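## 4. Working at the Assisted Assembly Station

This section applies to all Sterholm employees assigned to the desktop rebuild line. It replaces the bench instructions previously issued for manual assembly. Revision date: 20 Feb 2021.

### 4.1 Changes to the Operator's Role

Under the previous arrangement, one operator completed a computer from stripped case to final test. At the assisted station, the robot arm places the processor, memory, expansion card, and hard drive. The operator prepares the case, loads the fixture, inspects the work, and connects the cables.

Each operator supervises one station. Job grade and base pay are not affected by the transfer. Operators who have completed 100 supervised units may apply for the station lead position. Those who prefer to remain at the manual benches should notify Juraj Holub, line supervisor, before the August rotation.

**Note:** Unit counts shown on the Voleo terminal are used to plan parts deliveries. They are not used in individual performance reviews.

### 4.2 Preparing a Unit

1. Confirm that the terminal shows HOLD.
2. Attach the grounding strap to your wrist and to the table.
3. Lay the computer on its side on the slatted table, with the open side facing up.
4. Move loose cables away from the processor socket and the memory slots.
5. Release the socket lever and open the retention frame. Do not touch the pins.
6. Seat the hard drive in its blue caddy and stand it upright in the rear of the fixture.
7. Place the processor in the recess on the lower part of the fixture.
8. Stand the expansion card between the fixture and the case.
9. Step back behind the floor line and select READY.

**Caution:** Keep hands out of the case whenever the terminal shows READY or RUN. The arm may move without an audible signal.

### 4.3 Inspecting the Work Area

Check the socket, the memory slots, and the fixture before each placement. The number of memory slots differs by model; compare the board with the work order. If a part is out of position, select HOLD and wait 15 seconds before reaching in.

The processor socket is empty in all four views.

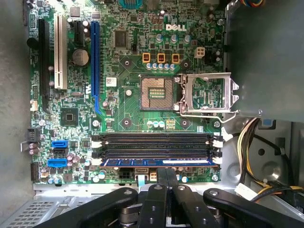 Memory slots and socket, close view.

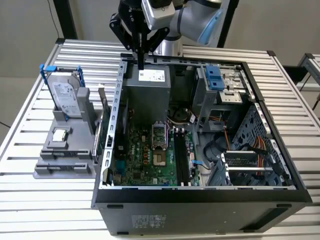
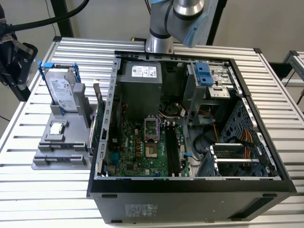 Hard drive upright in the fixture, to the left of the case.

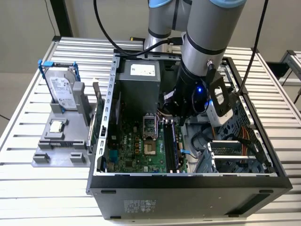 ### 4.4 Stopping and Resuming

1. To stop at any time, press the red button on the table leg. Any employee may do so, and no approval is required.
2. Record the reason on the Skála log sheet. A short entry is sufficient.
3. Remove any part left in the gripper only after the lead has locked out the arm.
4. Inspect the socket pins under the magnifier. Send boards with bent pins to the Trellska repair desk.
5. Reload the fixture and repeat steps 8 and 9 of Section 4.2.

**Note:** Gripper fingers are replaced every 3,000 placements. Operators do not carry out this work.

Breaks are taken as before. A station may be left in HOLD for up to 40 minutes; for longer absences, return all parts to the tray and sign out at the terminal.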